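Notes on the Vimel tabletop set, last touched October 7, 2022. Read this before you trust the numbers in the sheet, because I don't fully trust them myself.

## What it is

481 short records of small household things being put away on a table. Mostly baskets, and mostly things going into baskets. Each record has a folder, a text note and a row in `index.csv`. The Hodbridge records came first and the Besurport ones were added in February, which is why there are two styles of note and two ideas of what "tidy" means.

I was asked to write that the set covers "everyday tidying". It doesn't. It covers tidying on a table, at one height, by people who had been told what to tidy. If your kitchen looks like that, good for you.

## What's in a folder

- `note.txt` – one or two lines on what was meant to go where
- `items.txt` – names of the things, in the order they were written down, which may not be the order they were moved
- `stills/` – one or more pictures
- `done.txt` – contains `yes`, `no` or nothing at all

An empty `done.txt` is not a `no`. It means whoever filled it in didn't fill it in. Please stop counting these as failures.

## Names of things

Hodbridge called everything with sides a "basket". Besurport used "basket", "tub" and "tray" and swapped between them without warning. I've left `items.txt` as written and added a column, `container_plain`, with a single word per row. Where I couldn't tell from the note, the column says `unsure`. 50 rows say `unsure`, and I would sooner have those than guesses.

Colour words are worse. "Cream", "beige" and "light" seem to mean the same thing in most of the notes. Yellow is fairly safe.

## The Boychuk score

Column `tidy_score` comes from the Boychuk sheet, which gives a pile a mark for how neat it looks when finished. I've kept it under protest. Two people marked the same folders and disagreed often enough that I wouldn't build anything on it. A folded cloth on its own scores higher than a full basket, whatever is in the basket. Use `done.txt` if you can.

## Tabletops

Check the `table` column before you compare pictures across folders. Veined tops are a nuisance if you're picking out small pale objects by eye: a thin white line on black can pass for string at a glance, and the shine doesn't help. Plain tops are easier, though we have fewer of them than the first version of this file claimed. 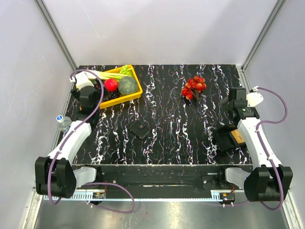 *Yellow basket on the black marble-patterned top, pale panels behind.*

## Known problems

1. Version 2 of the index has the `table` and `container_plain` headings swapped. Use the current one.
2. Some notes say "put everything back" without saying where back is.
3. Shadows on the back panel have been logged as marks in a few rows. I fixed the ones I found.
4. `stills/` is not in time order. Sorting by file name won't help.

## Using it

Fine for looking at baskets, table surfaces and the words people use for both. I wouldn't use it to say anything about how long tidying takes, and I'd be wary of anyone who does – no times were kept at Hodbridge, and the Besurport ones were typed in afterwards.

If you correct a row, put the old value in `was` and leave it there.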